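3.2 Viewing sessions and segment coding

Participants watched 12 episodes of the serial drama Stornier on the Wunik streaming service, with no more than two episodes per evening. Each episode was divided into segments at the act breaks, and every pause, rewind and exit was logged against the segment in which it occurred. Of the 115 households recruited in Flinasmont, five were dropped for incomplete logs. Exits during the closing credits were coded as completions.
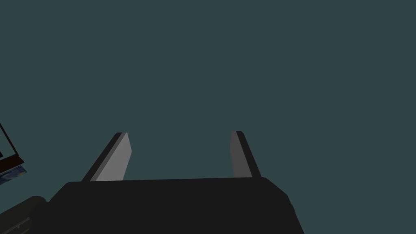
Figure 2. Credits and recap segments were excluded from the attention scores, as were segments interrupted by a network fault. For the remaining material, coders rated background detail on the scale of Barros, from cluttered to plain. The plain end of the scale corresponds to a backdrop of one even tone, like the dark teal-gray behind the black gripper housing in the figure. Ratings were averaged over coders before the regression was run.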